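Mamemier opens advice desk for small business owners in Imonham

Owners of small companies in Imonham can now get free help with cash planning, sick leave cover and bank loans at a new advice desk. The desk was opened in March 2018 by Mamemier, a company that until now worked only with online bookkeeping for shops and workshops. It is on the ground floor of the old post building, next to the tram stop, and it is open in the mornings.

Heino Uibo, who manages the desk, explained that the idea came from phone calls. Customers were calling about their invoices, but after some minutes they began to talk about other things. They could not sleep, they had not taken a vacation in years, or they did not know who would run the shop if they became ill.

"We are accountants, we are not doctors," Mr. Uibo said. "But many of these worries have a money question inside, and with the money question we can help."

Before the opening, Mamemier sent a list of questions to its customers in the region. It received 672 answers. The most frequent problem was late payment from larger clients, and the second was that the owner had no person who could replace him or her for even one week. Only 42 of the owners who answered had a written plan for such a situation.

A visit to the desk takes one hour. The owner brings the bank statements of the last half year and a list of regular costs. Together with an adviser, he or she makes a simple table which shows how long the business can pay its bills if no income arrives. After this, the adviser suggests some steps, for example to change the dates of certain payments, or to ask the landlord for different terms. The desk does not sell insurance and it does not receive a commission from banks.

Dilek Karakaya has a small company that repairs sewing machines, and she was among the first visitors. She had a back operation in November and had to close for the whole month. During that time she paid rent, electricity and the salary of one assistant from her own savings.

"I had always thought that my business was healthy because I had many orders," she said. "In the table I could see that it was enough money for five weeks. It was not pleasant to see, but now I put aside a fixed sum every Friday evening before I go home."

Her assistant is now learning to receive customers and to order spare parts, so that the shop can stay open when she is absent. Ms. Karakaya said that she should have started with this training much earlier.

Not everybody is satisfied with the offer. Hicham Kamel, who delivers fruit to restaurants, said that morning hours are the worst choice for people in his trade. He starts work at four and is not free before noon. He would also like to see an adviser who knows the rules for companies with vehicles. Mr. Uibo answered that evening hours are possible later in the year, if a second adviser can be found. A specialist for transport is not planned at the moment.

The costs of the desk are paid by Mamemier and by Skadovix, a payment company with an office in the same street. The two companies have agreed on two years. Reece Penrose of Skadovix said that his company will look at the results after the first year and will then decide if a similar desk should be opened in other towns. He did not want to name these towns yet. He did say that the location must be easy to reach on foot, as most owners come during a short break.

The desk also lends money in small amounts. An owner who waits for a late payment can ask for up to 4000 euros without interest, and must return it within three months. To receive the loan, it is necessary to show the unpaid invoice and to have completed one advice visit. So far the loans have gone to a bakery, a translator and a bicycle shop. The smallest of them was 1318 euros.

Visits must be booked by phone or at the entrance. Owners who are not customers of Mamemier are also welcome, and they do not need to sign any contract. Advice is given in English and Turkish, and in French on request.
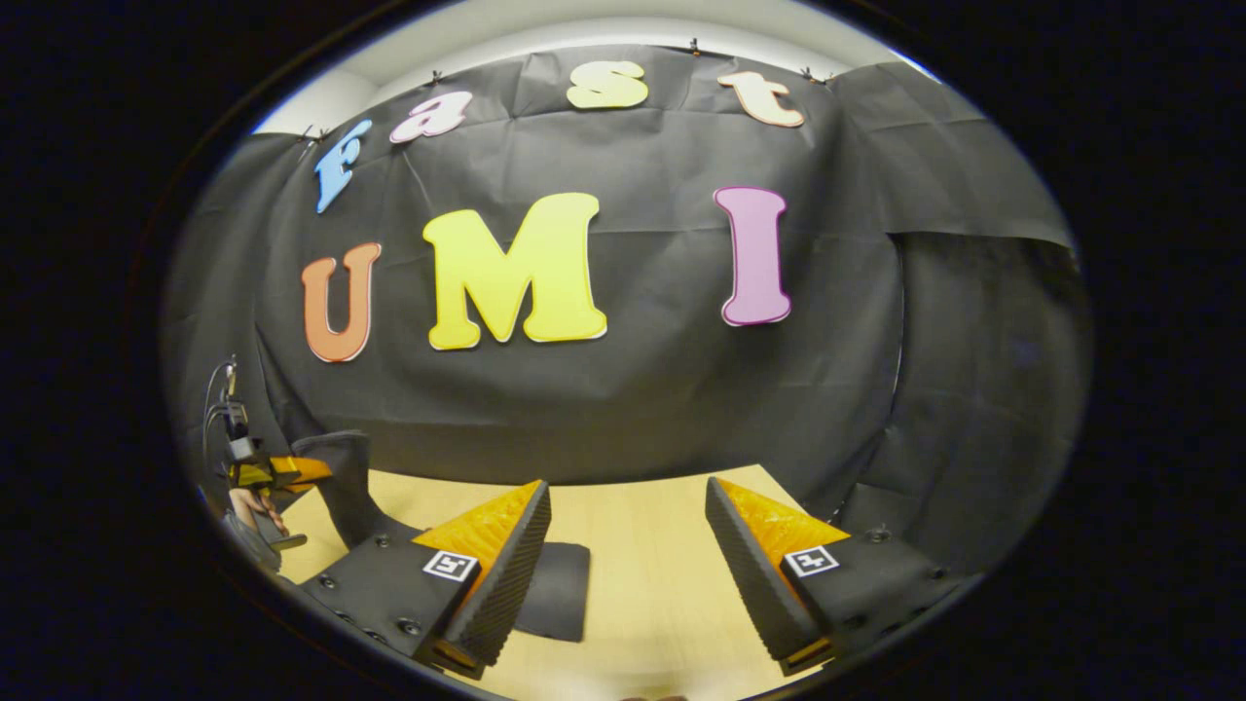

The letters "UMI" on a black fabric backdrop, with the word "fast" above them.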